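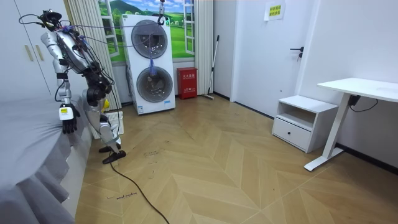 Forums > Teaching by Demonstration > Household Tasks

Bed making by remote control: keep the messy takes or bin them?

Last updated: December, 9.40 pm

itziar_s
Right, I need some opinions before I lose my whole weekend to this! We're teaching the humanoid to straighten a sheet, with one of us driving it remotely the whole way through. Reach down the side of the bed, get hold of the sheet, pull it straight, let go. I've got 169 takes so far and when I went through them last night only 58 were what I'd call tidy. The rest have fumbles in them, mostly the fingers closing on nothing, or me pulling at a daft angle and having another go.

Do I train on everything or only the tidy ones? Wael is driving tomorrow and I'd like to tell him what to aim for.

moataz_sh
Tidy ones only, every time. If you feed it your fumbles it learns to fumble. I did a towel folding set over at Drondbridge and left the bad grabs in, and the thing used to pinch the air, wait, then pinch the air again. Exactly like me, which was a bit embarrassing.

hcuadros
Disagree with Moataz, sorry. If every take is a perfect grab the robot has never seen what to do when it misses, and it will miss. I'd keep any take where you fumbled and then got the sheet. Bin the ones where you gave up.

itziar_s
Hernán, that was sort of my gut feeling, but some of the recoveries are really ugly. There's one where I spend ages patting the mattress like I'm looking for my glasses.

hcuadros
Trim the patting! Start the clip from the moment you know where you're going.

moataz_sh
If you cut the front off, the arm starts from a place it never got to by itself. I still say do 58 more good ones and be done with it. Your hands will be better by then anyway.

naima_q
Can I ask a boring one? How are you standing it? I can see the knees are bent and it's leaning forward a bit, and the arm's coming down the side of the bed. Do you drive the lean as well or is that set before you start? When I drove ours I kept the body still and did arms only, and the takes got much more alike.

itziar_s
Not boring at all, I should have said. The lean is set before each take and then I leave it, arms only, same as you. I do move the feet a little between takes so it doesn't learn one exact spot. The thick cable on the floor gets checked every time too, after I nearly walked it over its own lead.

wael_ab
Driver for tomorrow here. My complaint is the delay. There's a little lag between my hand and its hand, and on a soft sheet you can't feel when you've got it, so I close too early. I've started counting two before I lift and it helps a lot. Looks slow on playback though.

naima_q
Slow is fine if you're both slow. What did our heads in at Gernville was one quick driver and one slow one. The robot came out somewhere in the middle and let go halfway through the pull.

hcuadros
^ this. Agree the count between you before you record anything else.

moataz_sh
OK, I'll give you that one. Still wouldn't keep the fumbles.

itziar_s
Plan is: both of us count two, keep takes with one miss and a proper recovery, bin anything with more. I'll train it once on the tidy set and once on the mixed set and put both up here. Moataz, you can be smug if you're right!

wael_ab
Can we start after lunch? My wrists are finished from today.

Recent in Household Tasks
Pillowcases: has anyone got past the first corner?
Driver swap halfway through a session, yes or no
Moving the arm by hand vs driving it remotely
Salem meet-up: bring your worst takes
Bondero gloves, sizing for small hands
Labelling takes when you've got 4 different sheets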